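Hand-held gripper demonstration station: safety and inspection checklist

Project: Tirnusell, table-top handling of packaged food
Site: Famton demonstration room
Date of inspection: Oct 19, 2023
Results used: Pass, Pass with comment, Action, Not checked

Scope: hand-held grippers, table, goods and the surrounding floor. The robot arms that play back the demonstrations are in the workshop and have their own sheet.
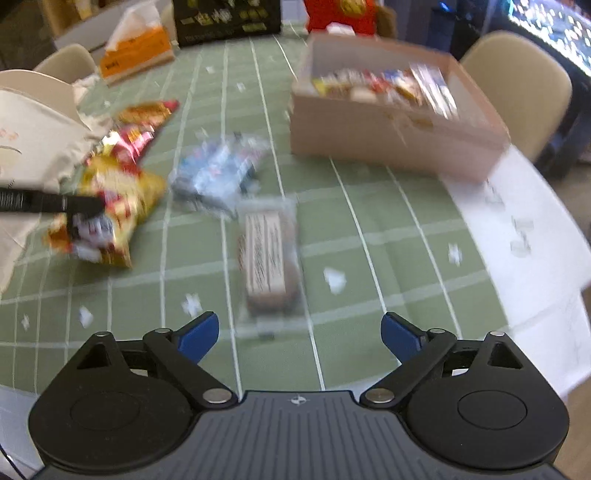
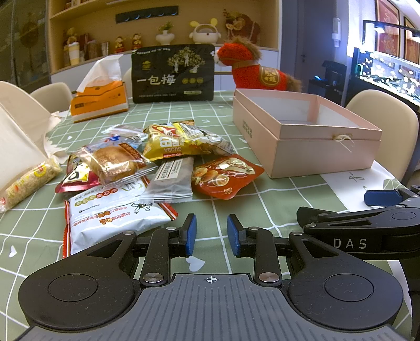 Green-clothed table with packaged goods, and a hand-held gripper with its blue fingertip pads open.

Section 1. Table and floor

1.1 Table stable, no rocking under hand pressure
Result: Pass

1.2 Table covering flat, no folds inside the working area
Result: Pass with comment
Comment: Cloth slides if a demonstrator leans on the near edge. Fit clips on the underside. Clips must not stand proud of the table edge, where a gripper housing could catch them.

1.3 Chairs clear of the demonstrator's standing position
Result: Pass with comment
Comment: Cream and beige chairs stand close to the table. Acceptable for seated work. For standing two-handed work, move the chairs back before the grippers are picked up. Do not push a chair away with a foot while holding a gripper.

1.4 Cables off the walking route
Result: Action
Comment: Charging lead was lying across the route to the door. Reroute along the wall and tape down. Leave 300 mm of slack at the charger end.

1.5 Drinks and open liquids kept off the table
Result: Pass
Comment: The water dispenser by the door may stay in use. Cups are not to be carried to the table during a session.

1.6 Door opens fully and is not blocked
Result: Pass

Section 2. Grippers, mechanical

Power off for all of this section. Check the left-hand and right-hand units separately and enter the worse result.

2.1 Housings free of cracks and sharp edges
Result: Pass

2.2 Pivot screws and pins seated, no side play in the arms
Result: Pass with comment
Comment: Right-hand unit had slight play at one upper joint. Tightened by hand driver and rechecked. Mark the screw head with paint so that movement shows at the next check.

2.3 Fingers open and close over full travel without sticking
Result: Pass
Comment: Test ten slow cycles, then ten fast. Stop at any grinding noise.

2.4 Blue fingertip pads firmly bonded, no splits or lifted corners
Result: Pass with comment
Comment: Pads on the left-hand unit show surface wear and will be changed in November. Use Driltex pads of the same thickness. Change both pads on a unit together, then repeat the width calibration in 3.4.

2.5 Finger trap hazard explained to each demonstrator
Result: Pass
Comment: The linkage closes towards the centre. The free hand must not hold goods in place between the arms. If an item needs steadying, use the second gripper.

2.6 Grip surface clean and dry
Result: Pass
Comment: Wipe between demonstrators. No solvent on the ribbed panel or on the pads.

Section 3. Grippers, electrical and recording

3.1 Battery undamaged, no swelling
Result: Pass

3.2 Housing temperature at end of session not above 36 °C
Result: Pass
Comment: Measured at the palm side. If the limit is passed, put the unit down open, switch it off and let it cool before charging.

3.3 Camera lens clean and mount tight
Result: Pass
Comment: Both fingertips must be in view at full opening. A shifted mount makes the whole session unusable for training, so check after any knock.

3.4 Finger width reading agrees with gauge block
Result: Pass with comment
Comment: Left-hand unit read slightly wide. Zero reset in Hoani. Record the old offset in the unit log before overwriting it.

3.5 Left and right recordings start on the same clock
Result: Pass

3.6 Recording can be stopped by the demonstrator without help
Result: Action
Comment: Stop button works, but the stop tone is too quiet when people are talking. Raise the volume and repeat the check. Until then, confirm the stop on the Hoani screen before putting the gripper down.

Section 4. Goods and containers

4.1 Packaging intact
Result: Pass with comment
Comment: Thin film splits after repeated pinching. Remove an item at the first split, including a split seal. Do not tape it. Tape changes how the film slides on the pads and leaves residue.

4.2 Single items not above 200 g
Result: Pass
Comment: Heavier goods may stay on the table as background but are not to be lifted with one gripper. Larger bags count as background unless weighed.

4.3 Boxes open fully, flaps and lids not able to spring back
Result: Pass with comment
Comment: Loose string on a box is to be cut off or tucked away before use. It can wrap round a finger joint. A lid left under a box must lie flat, or the box tips when a gripper presses on its rim.

4.4 Box walls low enough for the gripper housing to clear
Result: Pass with comment
Comment: With the deep cardboard box, approach from above and keep the wrist level. Two demonstrators were scraping the housing on the front wall. Retrained at the table.

4.5 Demonstration goods not eaten
Result: Pass
Comment: Goods have been handled by several people and are marked as test stock. Dispose of them at the end of the set. Keep food for eating in the kitchen.

4.6 Shiny wrappers checked for glare
Result: Not checked
Comment: Needs a recording with the ceiling lights at full. Carry over.

Section 5. Demonstrator practice

5.1 Start position held still for two seconds before the first movement
Result: Pass

5.2 One item per grasp unless the task card says otherwise
Result: Pass with comment
Comment: In heaped goods, two flat packets are easily taken together. Put both back and grasp again. Keep the recording and tag it as a retry. Do not shake the gripper to drop the extra packet.

5.3 Arm movements within the reach of the playback arm
Result: Pass with comment
Comment: Reaches to the far edge of the table are too long for the arm at its present mounting height. Place target goods in the near half. Far goods may remain as clutter.

5.4 Speed suitable for playback
Result: Pass with comment
Comment: Fast sweeps blur the camera view and exceed the playback speed limit. Hoani flags these after upload. Demonstrators should be told the same day.

5.5 Grippers kept apart in two-handed work
Result: Pass
Comment: Light contact is not a fault. After a hard knock, stop and repeat 2.2, 3.3 and 3.4.

5.6 Rest break taken and entered in the session log
Result: Action
Comment: Breaks were taken but not entered. The log must show start and end. Any wrist or thumb pain ends the session for that person.

Section 6. Records

Demonstrations stored at time of inspection: 3,590
Storage backup: complete
Unit logs: present for both grippers
Previous actions: pad storage box labelled, closed. Spare charger tested, closed.

Open actions
1.4 Reroute and tape charging lead. Before next session.
3.6 Raise stop tone. Before next session.
5.6 Enter rest breaks in log. Immediate.
1.2 Fit cloth clips. Within the month.
2.4 Replace left-hand pads. November.
4.6 Glare check, carried over. November.

Station may be used with the comments above. Two-handed work is allowed once 1.4 is closed.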